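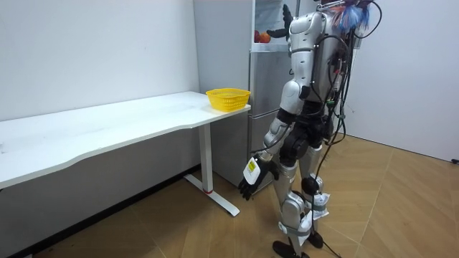

The Furnen fresh-keeping mat is a thin liner for refrigerator shelves and drawers, made by Hegyi and sold in our shop from March. It lifts the food a little from the shelf, so the air can pass under it and soft spots come later. Most customers buy it for the drawers, but I recommend to begin with the open shelf. Fruit standing directly on a shelf, like the dark red one and the round orange-red one next to it, gets its first bruise on the side you do not see. With the mat under it the weight is shared better.

Sizes and care

One roll is 108 cm long and can be cut with normal kitchen scissors. Please measure the shelf first and leave 5 mm free on each side — the door must close without pressing the mat. Wash by hand in warm water and let it dry flat. The dishwasher is not suitable, it makes the corners curl.

The mat has no smell and no glue. In our own kitchen in Clurton we changed it after around 7 months.

Delivery

Orders are packed in paper. Cut pieces cannot be returned, full rolls can.

Reading time: 1 minute
Print this page | E-mail this page

Related items
Furnen drawer divider, narrow
Furnen egg tray with lid
Statside shelf thermometer
Statside door bin, clear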